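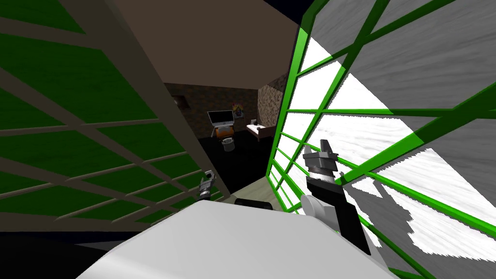
Green lattice and pale stone-like panels, with a room beyond the opening.

Call for Translators and Poets: The Brastine Winter Workshop

Prikerden, a small press for poetry in translation, invites applications for its next Brastine workshop. We look for eight participants: four poets who write in any language, and four translators who work into English. You will be put in pairs and spend nine days together on a short group of poems, line by line and mostly at one table.

The workshop takes place in December in Varkton, in the house where the press has its office. The theme this year is letters that were not answered. You may understand this widely. A poem to a landlord is welcome, and so is a poem to a river.

Who can apply

You do not need a published book. We ask that you have finished at least ten poems or ten translations which you are ready to show to strangers. Translators should read the original language without help from a second person. Poets should speak enough English to discuss their own lines, but mistakes are no problem — several of us in the office make them every day.

Persons who took part in the last two workshops are asked to wait one more year.

What we offer

Each participant receives a fee of $455, a single room, and breakfast and dinner. We pay for travel up to $2,000 when tickets are sent to us before the workshop begins. The library of the house has 3,226 volumes, most of them poetry, and it stays open at night. The finished work will be printed in Hadgu, our yearly magazine, in both languages on facing pages. You keep all rights to your text.

What to send

Please send one file with five poems or five translations (with the originals), and a letter of one page. In the letter, tell us about one line you could not solve and what you tried. We do not need a list of prizes. Please do not put your name on the poems, only on the letter.

Applications are open until 04/09/2019, midnight in Varkton. We read every application twice, and you will have our answer by e-mail also when it is a no. There is no fee to apply. Questions about visas should come early, as the papers can be slow.

Recent from Prikerden
Hadgu: contents of the new number
Rhyme or no rhyme? Notes from a translator's desk
Reading evening in Varkton: program
Open position: proofreader, part time
How to order back numbers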